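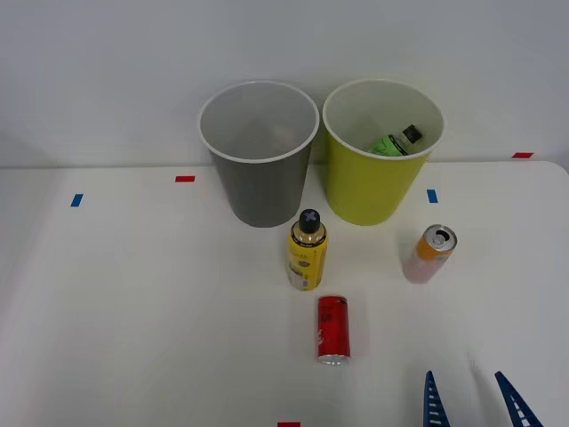 Community > Kitchen & Household > Trash and Recycling

We use cookies to keep you signed in. Accept / Manage settings

Two little bins, and we still can't agree what goes where

Posted by Simin Naseri

Hi all! We recently set up two small bins at work, a gray one for trash and a yellow-green one for bottles and cans (same shape, same size, they came as a pair). Great in theory. In practice I'm the one fishing soda cans out of the gray one at 5 every afternoon, and now there's a debate going about caps. Half of us twist them off and throw them in the trash, the other half leave them on. I grew up being told caps ALWAYS come off, so that's what I do, but a coworker swears that's out of date. And what about the little ring that stays on the neck after you open a bottle? I've been sawing at those with scissors and I nearly took my thumb off.

What we go through is mostly iced tea and other zero sugar stuff in plastic bottles, the kind with a black screw cap and a printed label wrapped around the body.

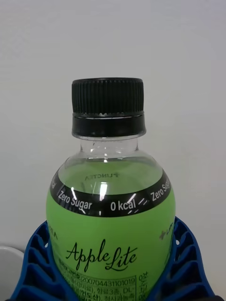 Lise McKinnon

Put the scissors down! The ring can stay. For the cap, look up your own town's rules first, but here in Garndale they want it screwed back on. Loose caps are so small they drop through the sorting equipment and end up as trash anyway. Empty the bottle completely, give it a quick swish of water, squash it a bit if your hauler allows that, cap on, done. I leave labels alone too, life is short. Cans just get emptied and rinsed, and I don't crush those at all (our hauler asks us not to).

As for things landing in the wrong bin, tape a sign on the wall right above them, big letters. We did that in November and it helped a lot, though I still find a banana peel with the cans now and then.

14 people found this helpful

gus_in_beaudoin

we take ours back for the deposit so caps on or off, doesn't matter at our place. up to 80 in a bag before it rips. get better bags than I did

2 comments · 5 shares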